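Robot Housekeeper Still Looking Into It

HARMS, July 2026

The household robot will see you shortly. Drerik, which has spent three years promising to free the public from picking things up off the floor, put its two-armed helper through 274 simulated chores this spring and published the results in full, a decision its sales department may have wanted to sleep on.

The helper finished 12 of them inside the time allowed. Most were drawers. Soft things on floors went badly, and corners went worse.

"A teenager would also score low on this list," said Carola Stöcker, who runs the testing. "We'd just be less surprised."

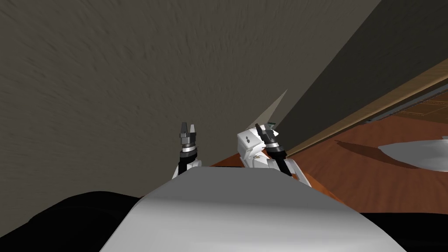
Two arms up by the wall, with something flat and white on the floor to the right. Simulation: Drerik

Finn Eichhorn, who manages the Nistlow hotel and had hoped to try the machine on guest rooms in March, has put off his order. His current staff can do a room in around 12 minutes, he said, and they find the towels themselves.

Drerik plans another round of tests, with more drawers.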